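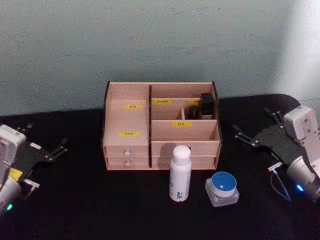
Grisdale's new keeper, and why I'm not celebrating yet

Grisdale have signed a goalkeeper. You'll have seen the club's announcement by now, with the word "transformational" in the first line and again in the fourth. Comfort Quansah joins from Bimden on a deal that runs to the end of next season, and the coaching staff would like us to believe that the defense is fixed.

I have my doubts, and they have very little to do with Quansah. She's a good keeper. I saw her twice last season and she was the best player on the field both times, once in a game her team lost by three. She's quick off her line, she shouts at people, and she doesn't punch balls she can catch. Fine. I'd have signed her too.

What bothers me is the story being told around the signing. Head coach Clotilde Hamel said after the draw with Issahaku that the team was "one save away from being a top side." Were we at the same game? Both goals came from crosses that went over an unmarked back post while our left back was up near the halfway line asking for a throw-in. Put any keeper you like behind that. The second one was a tap-in from so close that the scorer looked embarrassed.

Then there's the number the club keeps handing out. Grisdale went 376 minutes without conceding from open play in the spring, and this gets repeated as if it proves the system works. Look at who we played in April. One opponent had already been relegated, another was resting half its lineup for a cup game, and the goals we let in from corners and free kicks in that stretch don't count because, well, open play. You can make most records look good if you get to pick what's left out.

Gifty Amoah, who is dropping to the bench, deserves better than she's getting out of all this. She played every one of the 90 minutes at Flestisano Park with a strapped wrist and kept the score respectable. The announcement gave her half a sentence. If she asks to leave in the winter window, I wouldn't blame her, and then we'd be right back to having a single keeper and a teenager.

On the positive side, Yayra Fiadzo is training again. I'll wait to see her in a match before I get excited, having read "close to a return" in this club's updates on and off for most of the year. But if she's fit, she's the one who changes things. She reads crosses early, she stays home, and the left side was never this open when she was next to it. A keeper and a proper center back would be a real improvement. A keeper alone gets us a busier keeper.

Assistant coach Adom Yakubu took questions at the supporters' evening, and to his credit he didn't repeat the "one save" line. He said the fullbacks have been told to pick their moments. Asked whether that meant they'd be staying back away from home, he said it would depend on the opponent. I wrote that down and I still don't know what it means.

The first real test is the trip to Bimden, Quansah's old ground, where they know exactly what she likes and doesn't like. Expect a lot of high balls into the six-yard box. The club has 200 away tickets, adult and junior at the same price, on sale from the ground office until they're gone. I've bought mine. I'll be standing level with our left back, watching where she is when the ball goes over.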